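Lend the Tool, Keep the Friend

I live in Ratdale since two years, and in this time I have bought almost no tools. I borrow them, and I think more people should do the same.

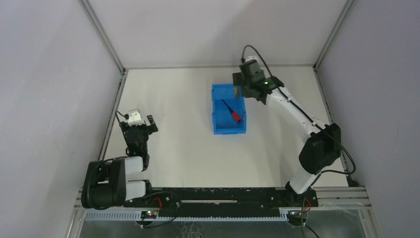
Delali Osei wrote to me after my last column that borrowing is only comfortable for the one who borrows. The lender, she says, must remember, must ask, and must pretend that the scratch was always there. I have thought about her letter for many days, and she is partly right.

In my old building in Clulton we had 800 apartments and, I suppose, 700 drills. Each of them worked a few minutes in a year. When I wanted to hang a shelf, it was easier to go to the store than to knock on a door. I find this sad, and also expensive.

But the duty must be on the borrower. A red-handled screwdriver costs very little, and still the owner will notice when it does not come home. I write every borrowed thing on a paper by my door. I bring it back the same week, clean, before anybody asks me. If I break it, I buy a new one and I do not discuss the price.

Delali says most people will not do this. Maybe. In March I lent my own ladder to a neighbor and it is still with him. I will go and ask for it tomorrow, and I will ask also if he needs it again in the fall.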